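Enregistrer de bonnes démonstrations pour un bras robotisé : la prise par le bord

Publié le 16 septembre 2025, par Kumiko Hirano

Niveau : vous savez déjà démarrer la téléopération et lancer un enregistrement. Si ce n'est pas le cas, commencez par le tutoriel d'installation de Kolon, tout est dedans, y compris l'étalonnage de la pince.

On m'a beaucoup demandé comment nous avions constitué notre jeu « bacs et corbeilles », celui qui compte maintenant 1 743 épisodes. Je suis ravie de raconter ça, parce que c'est de loin la partie du projet que je préfère ! Saisir un cube au milieu d'une table, tout le monde s'y met en une après-midi. Attraper un récipient par sa paroi, le soulever un peu, le déplacer, le reposer sans le faire basculer : là, la qualité des démonstrations change vraiment la politique apprise.

Avant de commencer

Il vous faut un bras avec une caméra au poignet, un poste de téléopération, un plan de travail dégagé et deux récipients au minimum, de profondeurs différentes. Prenez-les légers et un peu souples. Les boîtes rigides à paroi épaisse viendront plus tard, elles pardonnent moins.

Vérifiez que les deux doigts de la pince sont visibles en bas de l'image du poignet, pince ouverte comme pince fermée. Kazue Onishi a perdu une matinée entière d'enregistrements l'hiver dernier avec une caméra qui avait tourné de quelques degrés sur son support. Depuis, nous gardons une image de référence ouverte dans un coin de l'écran et nous comparons au début de chaque série.

Étape 1 : écrire la consigne

Une phrase, un verbe principal, un objet. « Saisir la corbeille par la paroi gauche et la déplacer vers la droite. » Si vous hésitez sur la formulation, l'opérateur hésitera aussi, et ses gestes avec. Nous enregistrons la consigne dans Wotine avant le premier essai et nous n'y touchons plus jusqu'à la fin de la série. Une meilleure idée en cours de route ? Nouvelle consigne, nouvelle série.

Précisez toujours la gauche et la droite par rapport à la caméra du poignet au moment de la prise. Nous avons eu des étiquettes inversées pendant tout le mois de décembre, et les corriger à la main n'a rien d'amusant.

Étape 2 : placer le récipient

Changez la position et l'orientation entre deux épisodes. Un quart de tour, quelques centimètres vers vous, un peu de biais. Le piège, c'est de reposer l'objet toujours au même endroit parce que la main en a pris l'habitude. Adebayo Afolabi tire les positions au hasard avec un petit script qui affiche un point sur un plan de la table, et ses séries sont nettement plus variées que les miennes, je l'avoue volontiers.

Évitez seulement les positions où le poignet devrait se tordre en bout de course. Une démonstration acrobatique apprend surtout à être acrobatique.

Étape 3 : l'approche

Descendez pince ouverte, un doigt de chaque côté de la paroi, en gardant le plan de la pince perpendiculaire au bord. Allez franchement jusqu'à quelques centimètres au-dessus, puis ralentissez. Ce changement de rythme est précieux : il donne au modèle beaucoup d'images dans la zone où la précision compte.

Marquez une courte pause, descendez encore, fermez. Ne corrigez pas la position pendant la fermeture. Si vous êtes mal aligné, rouvrez, remontez un peu et reprenez ; la reprise est une excellente donnée, à condition d'être nette. 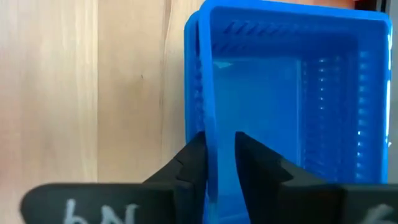
Prise par la paroi gauche, vue du poignet : un doigt à l'extérieur de la corbeille bleue, l'autre à l'intérieur.

Arrêtez-vous sur cette vue, elle contient presque tout ce que je contrôle avant de valider une prise. La paroi passe dans l'intervalle entre les doigts et on peut la suivre du regard au-dessus d'eux. Le fond de la corbeille reste bien visible. Les repères tracés en blanc sur le corps de la pince dépassent dans le bas de l'image, et ça ne gêne pas du tout, pourvu qu'ils soient les mêmes d'une série à l'autre. Si vous effacez ou refaites un marquage, notez-le dans le journal de session !

Étape 4 : soulever, déplacer, reposer

Montez doucement. Un récipient tenu par un seul côté penche, forcément, et il faut laisser ce mouvement se stabiliser avant de partir latéralement. Cinq centimètres de hauteur suffisent largement pour un déplacement sur table.

Pour reposer, cherchez le contact avec le bord le plus bas, accompagnez la descente jusqu'à ce que tout le fond touche, puis ouvrez. Remontez à la verticale avant de reculer, sinon le doigt intérieur accroche la paroi et entraîne la corbeille avec lui. C'est l'erreur que je vois le plus souvent chez les nouveaux, et le modèle la reproduit avec une fidélité confondante.

Étape 5 : trier tout de suite

Après chaque épisode, une touche : gardé, rejeté ou à revoir. Décidez pendant que le geste est encore frais. Nous rejetons quand :

- la pince se ferme à vide et l'opérateur n'a pas repris proprement ;
- une main entre dans le champ avant la fin de l'épisode ;
- la consigne n'a pas été suivie (paroi droite au lieu de gauche, par exemple) ;
- l'enregistrement s'arrête avant que la pince soit remontée.

Les glissements rattrapés, nous les gardons, avec l'étiquette « reprise ». Minoru Furukawa voulait les supprimer au départ. Nous avons entraîné deux versions pour comparer, et celle qui avait vu les reprises se débrouillait bien mieux quand la corbeille bougeait au contact. Il est devenu leur plus grand défenseur.

Quel rythme tenir ?

Neuf épisodes, puis on lâche les commandes et on change de place. Au-delà, les gestes se raccourcissent sans qu'on s'en rende compte et les approches se ressemblent toutes. Travailler à deux est vraiment plus agréable : l'un pilote, l'autre replace l'objet et étiquette.

Quelques questions reçues

Faut-il remplir le récipient ? Commencez à vide. Ajoutez du contenu dans une série séparée, avec sa propre consigne, car l'inclinaison au soulèvement n'a plus rien à voir.

Mes parois sont ajourées, la pince risque-t-elle d'accrocher ? Ça arrive avec des doigts fins. Visez une zone pleine pour les premières séries, puis variez.

Et la lumière ? Variez-la aussi, mais entre les séries. Les plastiques brillants changent beaucoup d'aspect selon l'heure, profitez-en pour enregistrer le matin et en fin de journée.

Le modèle de journal de session et la liste des consignes sont dans le dossier partagé Tamura, sous « bacs ». Si vous enregistrez vos propres séries, envoyez-moi quelques épisodes, même ratés, je les regarde tous avec plaisir. Kumiko Sakamoto prépare la suite, consacrée aux poignées et aux anses.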